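Subject: Re: [bench-arms] Thread handling, and a question about the wrist camera

On Saturday another member wrote:
> Good to see the arms moving at last. Two questions before I order
> parts for mine. Do you grip the thread or the needle for the first
> throw? And is the small camera at the wrist worth the trouble, or is
> the fixed one enough? I have a Stadis driver board here and only one
> free video input.
>
> Also, which cable did you use in the end? The list archive gives
> three different answers.

Hello all,

I will answer in the order you asked, and please excuse the long message.

For the knot I grip the thread with both instruments. In my first program I tried to keep the needle in the jaws during the whole throw, and the wrist reached its limit in the middle of the turn. I now put the needle down on the tissue, take the thread some way behind it, and start from there. My bench is narrow, and with a wider base you may not have this limit.

About the camera. The wrist view is very close and much of it is soft. The jaws, the curved needle and the dark thread going up to the right can all be found in it, but the needle is partly blurred, and my tracking code does not like this. I use this view for approach only.
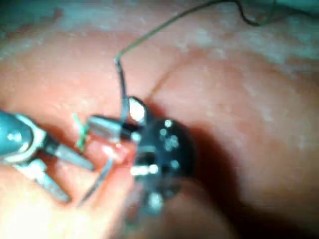 Posted by: the Grorport bench
Role: list member, builder of the two-arm kit (shared workshop, Brivley)

The fixed camera is the one I would keep if I had only one input. It shows the incision and both ends of the thread at the same time, and so I can measure the angle of the thread between the jaws. With the wrist camera I must guess the second arm from its joint values, and my joint values are not so good yet. After calibration in April the left arm still had an error which I could see by eye.

For the cable, I bought the thin steel one and cut 281 mm for each pitch line and 471 mm for each jaw line. Please cut longer if you have not made this before. I lost two pieces because I measured to the end of the crimp and forgot the part inside. The tension should be the same on both sides before you close the cover. I check it by moving the wrist 30 degrees up and 30 degrees down by hand, with the motors off.

The motion program is on the workshop computer, in the folder Dvorak. It is not clean, and the comments are partly in my own language, but I can translate them if somebody wants to use it. The important file is the one for the thread pull. It moves the right instrument straight up over the left end of the incision, while the left instrument stays low and gives slack. When both arms pull together, the loop closes too early and too high. The braided green thread is easier for the camera than the dark one, so I use it for all tests of the knot.

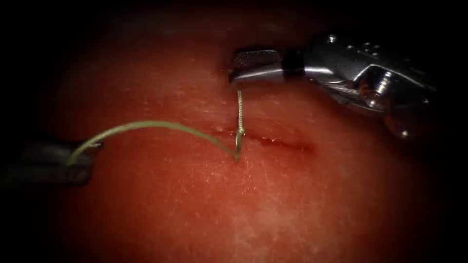 Filed under: Two-arm builds / Knot tests

One thing I could not solve. When the left jaw opens, it sometimes keeps the thread for a moment, and then the arc drops all at once. I tried a slower opening and it was not better. Maybe the surface of the jaw is too rough, or maybe the motor gives a small movement back. If you have seen this on your own build, please write what you changed.

I will order a second Stadis board next week and can put yours in the same parcel.

With best regards,
the Grorport bench

Comments (3)

cablepull: Same sticking on mine. I polished the lower jaw only and left the upper one rough. Better, not perfect.

tinbench: Is the 471 before or after the crimp? I read the paragraph twice and am still not sure.

m_lathe: +1 for the fixed camera. Please do translate the comments in the thread pull file, I would use it.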